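How a Delivery Robot Learns to Walk Down the Street

Search this site Type a word Go

Think about the last time you walked to a store. You stepped around things, stopped at the corner, and looked for cars. You probably did all of it without thinking. A robot can't do that. Every part of the walk has to be learned.

The Corance team works on a small delivery robot called Dulby. Dulby has four wheels, a box for parcels, and a camera on the front. The team wanted to find out one thing: if a robot practices in a pretend city, does it do better on a real sidewalk?

The pretend city

The pretend city is called Prirklow. It is made by a computer, like the world in a video game. It has roads, buildings, trees and traffic lights, but you could never visit it. It is a simulation. A simulation is a copy of something real that you can try things out in safely.

Inside Prirklow there is a pretend Dulby. It gets a picture of the street from its pretend camera, and it has to decide what to do next. It can go forward, slow down, turn or stop. Then it gets a new picture and decides again. It does this many times in every second.

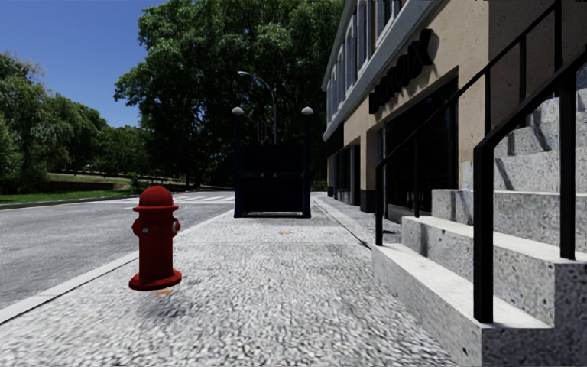
Going straight ahead sounds like the easiest job of all, and it was the first one the team gave to Dulby. The robot was told to get to the next corner. At the start of training it knew nothing, so it drove into whatever was in front of it. A sidewalk has plenty to drive into. The red fire hydrant by the curb is narrow, and a robot that keeps too far to the left will hit it. The blue subway entrance is much bigger and stands right in the way, so the robot has to pick a side to go around. The stone steps on the right are another kind of problem. A person can climb them, but Dulby has wheels, so it must learn that steps are something to stay away from. Even the shadows of the handrail matter. To a new robot, a dark line might be a hole, a bar or nothing at all.

Points for good driving

How does a computer program learn from bumping into things? The team used a method called reinforcement learning. That is a long name for learning with points.

Dulby got points for moving closer to the corner. It lost points for touching an object, and it lost a lot of points for rolling off the curb. After each try, the computer looked at which choices came before the good scores and which came before the bad ones. It changed the program a little so that the good choices would be picked more often. Then the robot went back to the start and tried again.

One try is called an episode. An episode was over when Dulby reached the corner, when it fell off the curb, or when 90 seconds had passed. The time limit was added in March, after an early version of the program found that it lost the fewest points by standing still.

Changing the street

There is a trap in this kind of training. If the street is always the same, the robot may remember the street and learn very little about driving. It would be like learning the answers to a spelling test by their order on the page. If the teacher mixes up the words, you are in trouble.

To avoid the trap, the team made 200 versions of the practice streets. In some versions the objects were moved. In others the sunlight came from a different side, or the ground had a different color. The robot never knew which version it would get. Scientists call this domain randomization. "Randomization" means mixing things up by chance.

Ryszard Stępień wrote the part of the program that mixes up the streets. He says the light made more difference than he expected. "We spent a long time moving mailboxes," he said. "Then we moved the sun, and the robot behaved as if it had never seen the place before."

Crossing the road

When the robot could follow a sidewalk, the team gave it a harder job. It had to get to the other side of the road.

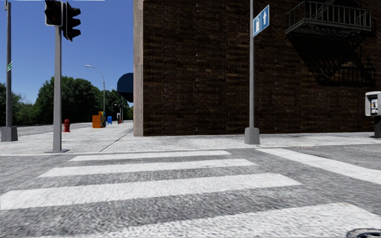 For this job the points were different. Dulby got points for staying inside the crosswalk and lost points for leaving it. It also had to slow down before the curb on the far side and find a place where it could get up onto the sidewalk. The first crossing lessons had no cars in them. Cars were added later, a few at a time. The team says it is better to learn one hard thing and then the next than to learn them all together.

This way of teaching is called a curriculum, and it is the same word your school uses. You learned to add small numbers before you learned long division.

The test

After training, the team needed a fair test. They made 7 new streets that had not been used for practice. Then they compared two robots. One had trained on the mixed-up streets. The other had trained for the same number of episodes, but on one street only. Training for each robot lasted 1842 episodes for every lesson.

On its own practice street, the second robot was the better driver. It was faster and hardly touched anything. On the new streets it did badly. It turned where there was no need to turn and ran into objects that stood in new places. The robot from the mixed-up streets was slower, but it finished most of its trips.

Last came a real sidewalk, outside the Tesfamariam workshop where Dulby was built. A person walked beside the robot with a stop button. The robot trained on mixed-up streets reached the end of the block. It also stopped twice for wet leaves, which were not in any of the practice streets. The team has now started to add leaves to Prirklow.

Words to know

Simulation: a copy of something real, made by a computer, where you can try things out.
Episode: one try, from the start to the finish.
Reinforcement learning: learning by getting and losing points.
Domain randomization: changing the practice world by chance so that the robot does not learn only one place.
Curriculum: lessons put in order, with the easier ones first.

Try it yourself

Make a path across a room with pillows and boxes. Ask an adult to help you check that it is safe. Walk the path slowly until you know it well. Now close your eyes and ask a friend to guide you along it with the words "forward," "left," "right" and "stop." Have your friend move two of the boxes and try again. Did you want to turn in the old places?

Page updated 15 April 2022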